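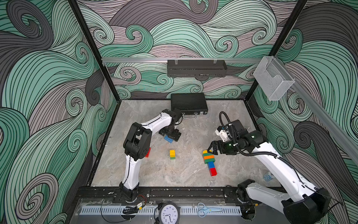

双臂工位:左臂夹爪悬在蓝色积木上方,右臂夹爪伸向那串积木的顶端。

收拾积木这件事,机器到底能不能干?手把手搭一个家务小测试

2025-11-20 分类:动手教程

上个月我在自己的小站上写了一篇关于扫地机的闲话,评论区里吵得最热闹的一句是:“什么时候能有台机器帮我把孩子的积木收了?”我看完特别来劲,因为这个问题可以自己动手测!不用等发布会,也不用看剪辑过的宣传片,有一套双臂、一张桌子、一堆积木,花一个周末就能得到一个自己信得过的答案。

这篇教程就讲怎么搭这样一个测试,怎么打分,以及怎么看待分数。我默认你手边已经有两条能遥操作、能录轨迹的机械臂,学校实验室、创客空间里现在都不算稀罕。没有双臂的话,单臂也能做前两关。

一、先想清楚“收积木”是什么

人收积木,一把抓起来往盒子里一倒就完了。拆开来看,里面其实藏着好几种本事:找到散落的单块,从上方夹起来;把叠在一起的两块分开;把连成一长串的拆成单块;还有绕开桌上不相干的东西。最后这一条最容易被忽略,可家里的桌子从来不会只放积木,总会有水瓶、剪刀、谁的包。

我把任务分成四关:

第一关,散块入盒。几块积木随意放在台面上,逐块夹起,放进收纳盒。
第二关,带干扰物入盒。同样的积木,旁边加一个横放的塑料水瓶和一个平放的手提箱,碰歪了要扣分。
第三关,两块分离。一块叠在另一块上,一只手按住下面,另一只手取走上面。
第四关,长串拆解。一串六块的积木,从头拆到尾,拆一块收一块。

第四关是我最喜欢的,难度一下子就上去了,后面细说。

二、布置台面

台面选什么花色都行,但定了就别换。我有个朋友 Konrad Szczepańska 中途给桌子换了块垫子,前后两批成绩完全没法比,只好全部重来。大理石纹、木纹这类带图案的台面对视觉会更挑剔一些,我反倒推荐用它们,谁家的餐桌是纯灰的呢?背景板也一样,图案花一点没关系。

光线要固定。拉上窗帘,开顶灯,别的灯都关掉。傍晚那阵自然光变得很快,黄色积木和橙色积木在相机里会越来越像,我在这上面白白浪费过一个下午。

收纳盒放在两条臂都够得着的位置,盒口比夹爪张开时再宽出两指。用胶带在台面上标出盒子的四个角,碰歪了可以马上复位。

每一次开始之前,积木的摆法都要有变化,但变化要有规矩。我用的办法很土:在纸上画好网格,写好编号,掷骰子决定每块放哪一格、朝哪个方向。千万别凭感觉“随便摆”,人手随便摆出来的东西会越来越整齐,摆到后面几乎是在帮机器作弊。

三、录示范

先自己遥操作做几遍,不录。等你觉得手顺了再开始。

前两关每关录 200 条示范。听起来多,散块入盒一条很短,放点音乐很快就过去了(真的,我录到后半段都有点上瘾)。第三、第四关慢得多,我两关加起来录了 800 条,拆成好几个晚上。

几个小习惯能省很多事:

夹之前稍微停顿一下,让腕部相机看清积木。动作太连贯,学出来的策略会急着下手,常常夹在凸点上滑掉。
失手了不要删,把补救过程也录进去。积木掉了,重新找、重新夹,这种片段非常宝贵。
两只手的分工要固定。第三关我规定左手按、右手取,一旦中途换过来,训练时两种做法会打架,出来的动作犹犹豫豫,看着怪可怜的。
每录完一组,抽几条回放一遍,看看相机有没有松动,线缆有没有挡住镜头。

四、训练和上机

训练部分用你熟悉的模仿学习框架就好,四关可以分开训,也可以合在一起训一个。我两种都做了,合在一起的那个在第二关稳得多,第四关略差一点。

第一次让策略自己跑的时候,手放在急停上,把速度降到平时的一半。积木本身很结实,但夹爪往下压得太狠,台面和指尖都会吃亏。确认几轮没问题再提速。

五、打分

我的评分表只有三栏:完成、部分完成、失败。“部分完成”要写清楚卡在哪一步。每轮限时,到点就停,人不许伸手帮忙,哪怕它离盒口只差一点点(这时候忍住真的很难!)。

每一关跑 49 轮。跑完以后先别急着算成功率,把失败的录像按原因归个类,这一步比总分有用得多。

六、我跑出来的结果

第一关,好得让我从椅子上跳起来。绝大多数轮次一次收完,偶尔夹歪一块,它会松开、退后、再来一次。看到它第一次自己补救,我对着一张桌子鼓了掌。

第二关略有下降。手提箱几乎不碍事,又大又黑,很好躲。麻烦的是水瓶,透明的瓶身让相机看不太准,夹爪有几次擦到瓶子,把它推得滚了半圈。家里透明的东西可多了,玻璃杯、保鲜盒,这一点做家务机器的人应该都绕不过去。

第三关,能做到,但慢。关键在按住下面那块的力度,按轻了两块一起被拎起来,按重了下面那块会打滑。拔的时候要稍微带一点角度,直着往上拔最费劲,人的手指早就会这一招,机器得从示范里慢慢学。

第四关,还不行。长串积木躺在台面上,一拆它就跟着转,拆到中间两段各自跑开,策略就不知道该先管哪一边了。49 轮里从头拆到尾的一次都没有,最好的一轮拆下来三块。我一点都不失望,这一关的失败录像我反复看了好多遍,每一遍都能看出点新东西。

七、那机器现在能做家务了吗?

按我这张桌子上的结果,我会这样回答评论区那位朋友:散在桌上的积木,可以收了,比人慢,但能收。孩子拼好的长龙要拆开再收,还得等等。

如果你想往车间那边靠,这套流程也能直接搬过去。Cletus Greenberg 在 Volberg 的装配间里照着做了一遍,把积木换成了卡扣件,第一关对应上料,第三关对应拆治具。他的反馈是,散件上料已经可以试着用起来,需要两只手配合用力的工序照旧由人来做。跟我的结论很接近,我看到邮件的时候特别高兴。

八、常见问题

换别的积木可以吗?可以,尺寸差不多就行。太小的颗粒不建议一开始就上,指尖宽度会成为瓶颈。

夹爪打滑怎么办?先擦干净指尖,再考虑贴一层薄硅胶。贴完以后要重新录一部分示范,手感不一样了。

一定要腕部相机吗?第一关靠固定相机也能跑,第三关以后强烈建议装上,两块积木之间的那条缝从远处很难看清。

四关的评分表和网格图我放在 Plunach 的共享页面上,可以直接打印。有人跑通第四关的话,请一定把录像发给我,哪怕只成功了一轮!

下一篇准备测叠毛巾,网格纸已经画好了,毛巾还在挑。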